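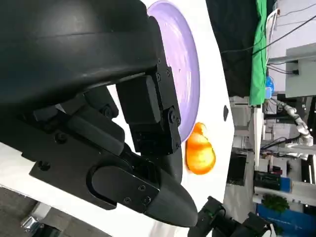 The lavender plate, on the white table.

27 May 2020
By Darlene McKinnon

So I finally caved and bought a Dena plate, just the one, in lavender! I've been eating off plain white since October (the old blue set went to my sister) and I wanted something cheerful for snacks. It's a nice soft color, the rim a touch darker than the middle, and yes, the middle is smudged. I like it best with something bright orange next to it, they really wake each other up. My plan is 2 more if Stendamitz ever gets the green in, and then I'm done with plates, I swear. Next week it's back to the pantry shelves.

Comments

Thirumalai Chettiar: Lovely shade. Does it scratch easily? My Plomura ones did.

Darlene McKinnon: Not so far, but ask me in a month!

PlateLady2000: Want the green too!!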